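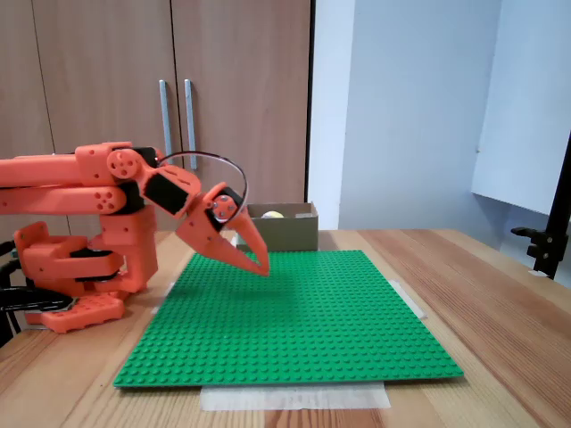 Matchday Ground Inspection – Home End, Main Stand and Pitch
Gekley Park, home of Hulo Town FC
Second leg, league cup semi-final, Monday evening kickoff
Walked by: Olga Barroso, match safety lead
Read over by: Idris Bevan, club secretary
Licensed capacity for this fixture: 1,793

Hello all, and thank you for reading this before the radio briefing. I've kept the same order as the walk itself, starting at the players' gate and going clockwise, so you can follow along with the ground map if you like. My comments run on a bit, I know, but I would sooner write too much than have somebody guess on a busy night.

PITCH AND SURROUNDS

Goal frames anchored, no movement at the posts – OK
Comment: Net clips at the river end were replaced after the last youth match and they're holding nicely.

Corner flags, flexible posts fitted – OK

Playing surface free of holes and debris – OK, see comment
Comment: The far touchline is still a little soft by the assistant referee's run. The ground crew have sanded it and I walked it twice in my boots. Please look again after the warmups, and tell the referee if it has cut up.

Advertising boards set back and secured – ACTION
Comment: The Gultine board nearest the dugouts has a loose foot and leans toward the pitch when you press on it. Either fix it or take it out before the gates open. Our friends at Gultine have been very understanding about this sort of thing in the past.

Sprinkler covers closed and level – OK

DUGOUTS AND TUNNEL

Seats fixed, no sharp edges – OK
Comment: Visitors' bench has a cracked seat at the end, now taped and marked out of use. They've been told.

Tunnel lights and matting – OK
Comment: Matting was curling at the top step last month, which had me worried with everyone coming through in studs. It has been glued down and I could not lift it with my toe.

Stretcher, defibrillator and medical bag in place – OK
Comment: Battery light on the defibrillator is green. The medical bag is sealed.

MAIN STAND

Stairways clear, handrails firm – OK

Seats checked row by row – ACTION
Comment: 11 seats have missing or broken backs, most of them in the block by the snack bar. The ticket office has blocked them from sale, but they still need covers so people don't just plop down in them when the place fills up.

Emergency exits open fully from the inside – ACTION
Comment: Exit 2 opens, but it sticks and wants a good shove. A grown adult can manage it and a child could not. I've asked for the hinge to be adjusted, and I'd like to try it again myself before I sign.

Fire extinguishers in date – OK

HOME END (STANDING)

Crush barriers, visual check and push test – OK
Comment: Fresh paint on the front row, fully dry. The Matić company did the load test over the summer and the certificate is in the blue binder in the office.

Turnstiles and counters – OK
Comment: Counters reset to zero and checked against the control room screen. We expect a full end, so please call in your numbers every 15 minutes once the gates open.

Segregation fence and stewards' gap – OK

CONTROL ROOM AND COMMUNICATIONS

Radios charged, channels tested – OK

PA heard in all areas – ACTION
Comment: Very faint in the restrooms under the main stand. Until the speaker is repaired, one steward needs to stand there and repeat any announcements.

Floodlights and backup lighting – OK

Idris adds: Happy with all of this. Gates stay shut until Olga has cleared the four action items on the radio, even if the line is down the street – folks will forgive us a short wait. Hot drinks for stewards are in the boot room from 5 p.m.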